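About Skosus

Hi, I'm Nelly Puma, and I run Skosus, a little sewing school on the upper floor of an old shop in Skestside.
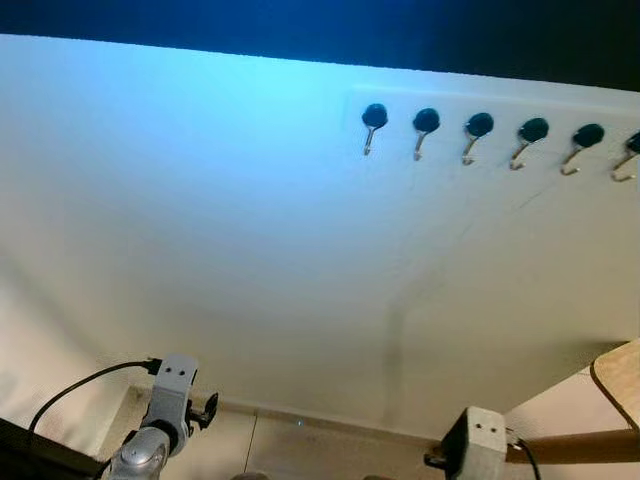

I started teaching people to sew after I hemmed 21 pairs of curtains for my cousin's guesthouse and found out I'd enjoyed every minute (well, most of them!). My first class was me, Celeste Pinheiro and one very grumpy sewing machine. Celeste now teaches the evening group and she's a wizard with zippers. When you come in, hang your coat on one of the black and silver hooks on the white wall, grab a chair and tell us what you'd like to make - a tote bag, a skirt, pajamas for the dog, we've done them all.

Our beginner course is called Kombo and it runs for 40 hours, with plenty of time for unpicking. You don't need your own machine or fabric for the first lesson. After that I'll happily send you to the fabric market in Pumudholm, where I spend far too much money on corduroy.

In June we do a mending month, and last time we fixed 683 pieces of clothing, mostly jeans. This year I'm aiming for 1000, so bring your ripped knees! Doors open at 9 a.m. and the kettle goes on soon after.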